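Edetard
Refill shop, dry goods and household
Home What we stock Delivery About us Contact

About us

Quick version: we sell dry food, soap and cleaning stuff by weight, out of a corner shop that used to do carpets. Open six years. Small team, big scoops.

Longer version for anyone waiting for a bus.

How we started

With a market stall. 4 bins of rice and oats, a set of kitchen scales that drifted when the wind got under them, and a flask. Mostly we sold oats. People came back with the same jam jar week after week and asked if we did lentils, so we did lentils. Then pasta. Then somebody wanted washing-up liquid and we had to buy a pump, and the pump leaked all over the van, and after that it seemed daft not to have a proper floor with a drain in it.

The shop came up in May. Damp, brown carpet samples glued to one wall, rent we could nearly manage. We took it. The glue is still there behind the spice shelves if you know where to look.

What we stock

70 lines of dry goods at the moment. Flours, pulses, grains, nuts, dried fruit, seeds, cereal, sugar, tea, coffee beans (grinder by the door, please put the lid on first). Then the wet side: laundry liquid, washing-up, hand soap, shampoo, white vinegar. Solid soap and brushes on the back wall.

The flour comes from Dostine, a small mill we've bought from since the stall days. Strong white, wholemeal, rye, and spelt when they have it. They don't always have it. We put a note on the door.

Soap and laundry liquid are Mitano. They take the empty drums back, wash them and fill them again. Same drums going round for years now, a few with our handwriting on from when we wrote "SHAMPOO" on the wrong one.

Coffee is Poulain. Two roasts, dark and not so dark. We've been asked for decaf a lot and it's coming, we're just waiting on a bin.

How it works

Bring a container. Anything clean and dry with a lid. Weigh it empty, write the weight on it, fill it, bring it to the till. We take the container off the weight and you pay for what's inside. No minimum. If you want one bay leaf you can have one bay leaf.

Forgot your jars? Everyone does. There's a shelf of donated ones under the window, washed, free, take what you need. Lids are in the crate, good luck matching them.

Dry goods can also go in paper. Liquids can't, please don't ask, we tried it with rice vinegar once for a laugh.

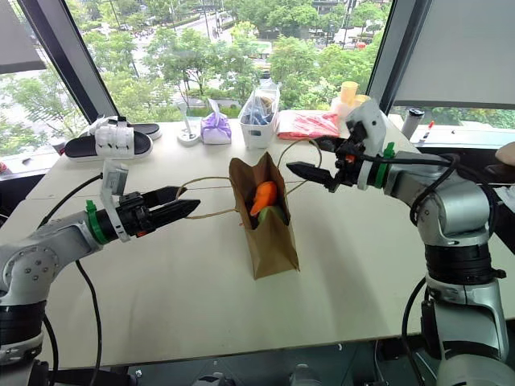
Brown paper, standing up and close to.
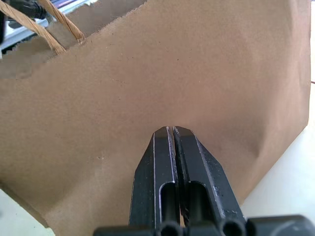 We get asked about carrier bags more than we get asked about food. Plastic ones went in the first month and we haven't missed them. The paper kind with twisted handles and a zigzag edge along the top is what we hand over if you turn up empty-handed, and we'd like you to bring it back, and then bring it back again. Fold it flat, stick it in a coat pocket. When it's had enough it can be torn up for the compost, and ours go under the beans on the allotment. Tins and full jars at the bottom, bread last, and if you're walking more than a few streets ask us to split it into 2. Wet days are the enemy. We do keep some cotton totes at the till but they're for sale, not for borrowing, after the great tote disapearance of our second winter.

Delivery

By bike, inside the ring road, mornings only. Order by 4 the day before. We pack into our own tubs and swap them on the doorstep for your empties, so leave last week's out if you can. If nobody's in we'll tuck everything behind the bin unless you tell us different. Hills are fine. Top floor flats are fine too but do answer the buzzer.

44 households on the round now, which is as many as one bike can do before lunch. There's a waiting list. It moves faster than you'd think, people move house.

Prices

Some things cost less than the supermarket, some cost more. Herbs and spices are nearly always cheaper here, you're not paying for the little jar. Oats, rice and porridge stuff, much the same. Nuts are dear everywhere. We put the price per 100g on every bin and we'd rather you checked and bought a small amount than filled a big jar and got a shock at the till. If you do get a shock, say so, we can take some back out of dry goods before it's left the counter. Not liquids, sorry.

Allergies

Please read this bit. We handle nuts, gluten, sesame, soya, milk powder and mustard, all in one room, with shared air and other people's scoops. We clean down every night and the nut bins are on their own wall, but we can't promise anything is free of anything. If your allergy is serious this probably isn't the shop for you, though the soap side has its own entrance off the side street and you're very welcome there. Ingredient sheets are in the blue folder by the scales.

Schools and groups

We do a short visit for primary classes. They weigh things, guess the price of things, and go home with a paper twist of popcorn maize each. One class at a time, it's a small shop. Free for local schools. Email in good time, summer term goes quickly.

Community groups and church kitchens can buy by the full sack at a bit over what we pay. Give us a week's notice so we can add it to the order, and bring somebody with a decent back, a full sack of flour is no joke.

Working here

Nothing going at the mo. When there is we put it in the window first and on this page second. Weekend jobs usually come up towards the end of summer. You need to be fine with lifting, mental arithmetic and being told about other people's sourdough.

Finding us

Corner next to the launderette, green door. Step at the front, ramp round the side, ring the bell and we'll come and open it. Bike rack opposite. Parking's bad, the car park behind the library is the best bet. Dogs ok on the soap side only.

Opening hours are on the contact page becuase we keep changing them and forget to change them here.

Got a question, or want us to stock something? There's a notebook on the counter. Write it down. Lentils started that way.

Edetard. Bring a jar.

Back to top Delivery area Ingredient sheets Contact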